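Home Days Out Making Things Reading About
Search this blog Go

A round building in February: the open day at Jeltthorpe

I'd been meaning to go to the Jeltthorpe open day for years and always managed to be doing something else, so when Yanling Peng rang and said she had a spare seat in the car I said yes before she'd told me what time we were leaving. (Early. Much too early. It was still dark and I'd put odd socks on.)

As it happened we didn't go in the car at all, as it wouldn't start, and we ended up on the 667 bus with a flask between us and the windows completely steamed up. I'd recommend it! It goes the long way through all the villages and drops you at the bottom of the lane, and from there it's 15 minutes on foot, uphill, with a verge that was mostly puddle. If you're pushing anything with wheels, get off at the stop before and come round by the chapel.

For anyone who doesn't know it, Jeltthorpe was a pumping works. The engines went long ago and what's left is a long low range of sheds and a big round brick building at the far end, which is the bit you see from the road. It's all let out in rooms now to people who make things or mend things or (in one case) seem mostly to drink coffee and talk about making things. Once a year they open the doors and you can wander through. Two pounds to get in, and that gets you a sticker and a photocopied map with north at the bottom.

We started in the sheds, because it was raining and they were nearer. First along was Cuesta, who do bookbinding and repairs. I could have stayed there all morning. There was a hymn book on the bench with its spine off, and you could see all the little stitched bundles lined up underneath, and next to it a tray of scraps of leather in every brown you can think of. Remedios Sarmiento was doing the talking and she was wonderful, she let Yanling have a go with the bone folder and told her she was pressing like someone putting out a fire. I bought a notebook I don't need. It has green endpapers. It's already got a shopping list in it, which I feel a bit bad about.

Next door was Gradar, and I'll be truthful, I hadn't expected to like Gradar. The map just said "handles and hooks" and I thought, well, we'll be out of there quickly. Forty hooks on a wall! Drawer pulls in bowls like sweets! They cast some and bend some, and they had a board up where you could try the different shapes with your own hand, with your eyes shut if you wanted, and after a while you get quite opinionated. I don't like a knob, I've discovered. I like something you can get your fingers behind. Yanling is firmly in favour of knobs and we argued about it all the way to the tea urn.

The tea, then. It was in the old boiler room, and it was hot and came in proper cups, and the queue was dreadful. There was one person serving and one person cutting cake very carefully into slices of exactly the same size while everybody watched. The lemon was good. The date and walnut was a little dry, but I had butter on mine and didn't mind. If you go next year, have your tea at half past ten and not at noon like everyone else. There's also nowhere to sit except a row of church chairs along a radiator, and the radiator was on full, so people kept popping up like toast.

I did the tour after that, which leaves from the boiler room when there are enough people. Ours was led by Wayne Marchand, who has a room here himself and has read everything there is to read about the building. The round part is 100 years older than the sheds, apparently, and was put up for a tank that never went in. I love that. All those bricks laid in a ring for something that never came! He showed us outside where the courses go slightly wavy on the north side and told us a long story about two bricklayers who weren't speaking to each other. I can't vouch for it. He had a very good time telling it.

Inside, the ground floor of the round building is divided up, and Karnudura have got the slice with the best bit of wall. Karnudura fit out small rooms, awkward ones, boat cabins and box rooms and the space under the stairs, and Aurelio Manzano, who showed us in, said they took this room on purpose so they'd have to live with the problem themselves. The problem being that you can't push a flat-backed desk up against a round wall. Or you can, but things drop down the gap. He's lost a good many pencils, he says, and a sandwich.

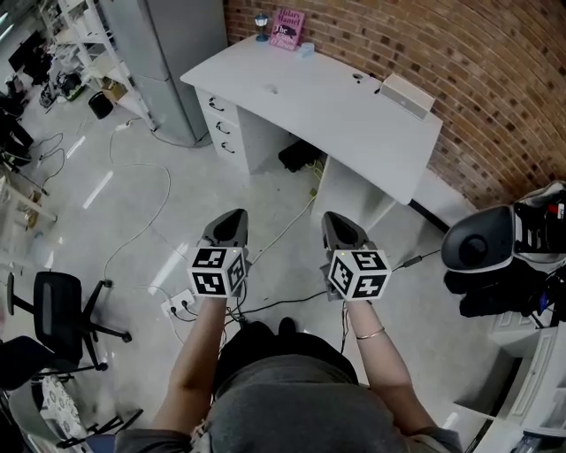
Noelia Montoya

I was very taken with the desk. It's white and quite plain, with three drawers down the left side, and the drawers have the dark curved sort of handle that you can get your fingers behind, so I gave Yanling a look and she pretended to be studying the floor. There's a small round hole and a rectangular cutout towards the back of the top, over on the right, and I immediately wanted the same in mine at home, where the lamp lead goes over the front edge and gets caught on my sleeve every single evening.

And then the book! A pink Hilary Mantel, The Giant, O'Brien, standing up at the back of the desk between a little lamp and a small clear cup. I've had that on my list for ages, ever since my sister went on about it one Christmas, and seeing it there against all that red brick I thought right, that's it, I'm getting it out of the library. (I have. I'm on the third chapter. It's sad and funny and very odd, and I'd like to talk to somebody about it, so do leave a comment if you've read it.)

I liked that they hadn't tidied the room into a showroom. There's a tall silvery fridge next to the desk, and white shelves past it with a cardboard box and all sorts on them, and further round there's a workbench so covered in stuff it made me feel better about my kitchen table. Plenty of cable on the floor too, a long white one looping right across, and a power strip with several plugs in it, so mind your feet if you're someone who walks along looking up at brickwork, as I do. Yanling wanted the chair with the patterned cushion, white and grey. She'd been on her feet since the bus.

What I kept coming back to was the wall. You don't often get to stand close to a curved brick wall from the inside, and it does something to a straight piece of furniture, the desk looks straighter and the wall looks rounder. Aurelio says people always ask why they don't build a curved desk, and the answer is that they did, twice, and it was horrible to sit at, because your elbows kept sliding off towards the window. The second one is now in somebody's hallway with a fern on it.

He also gave me a tip for measuring a bowed wall, which I'll pass on as I wrote it down in the new notebook under "eggs, bin bags". You take a strip of stiff card, hold it level at desk height and run a pencil along against a little block, so the pencil copies the curve on to the card. Then you cut along the line and try it, and cut it again. My wall at home isn't meant to be curved at all but it's an old house, and I think it'll work on the bit behind the bath.

We missed the last room, the one upstairs with the looms, as the stairs were shut by three o'clock and we'd dawdled. Start at the top if you want to see the weaving. The loos are in the yard, they're clean, and they're perishing cold. Dogs are allowed in the sheds but not in the round building, and there was a spaniel tied up outside the door making its feelings known to everyone who went past.

It had stopped raining when we came out, and we got down the lane with four minutes to spare before the bus. Yanling bought a knob, by the way. One knob, brass, for a cupboard that hasn't got a door yet.

Posted in Days Out
15 comments Share
Older post Newer post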